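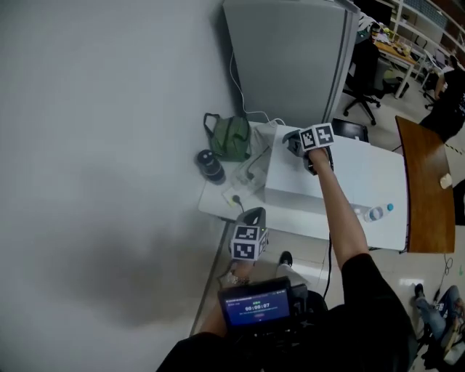 Humis 70 Work Table, White
Sold by Flollstead Office and Workroom Supply

Product code: HM-573
Availability: in stock, delivered flat
Category: Tables / Side and bench tables

The Humis 70 is a plain white table for packing benches, workrooms and shared offices. It is made to stand against a wall or in front of a low cabinet, with cables brought up behind it. The top has no cut-outs, so a power strip can be placed wherever the job needs it.

Specification
Width: 120 cm
Depth: 70 cm
Height: 73 cm, adjustable by 2 cm at each foot
Top: white, matt, straight edges
Frame: powder-coated steel, white
Maximum evenly spread load: 60 kg
Net weight: 19 kg
Assembly: 6 bolts, hex key supplied

Placing the table
Leave a gap of 5 cm between the back edge and the wall if mains leads are to pass behind. Leads that hang over the front or side should be tied to the frame with the two clips in the fittings bag. Do not run a lead under a foot. On tiled floors, set the feet after the table is in its final position and check again once it is loaded.

The height does not match the Bassey range. Where the two are used side by side, expect the Bassey top to sit slightly higher. Levelling feet will take up part of the difference.

Care
Wipe with a damp cloth and mild soap. Dry the top before putting electrical items back on it. Scouring pads leave shiny marks on the matt finish. Adhesive tape should be peeled off slowly and any residue removed with white spirit.

Accessories
Cable tray, clip-on, white (HM-574)
Urkedeo castor set, two with brakes (adds 6 cm to height)
Spare levelling feet, pack of four

Delivery and returns
One carton, kerbside delivery. Unused tables may be returned within 30 days in the original packing. Assembled tables are accepted only if faulty.

Trade orders of ten or more: contact Innes Rutherford, contract sales.

Page last revised Mar 7, 2019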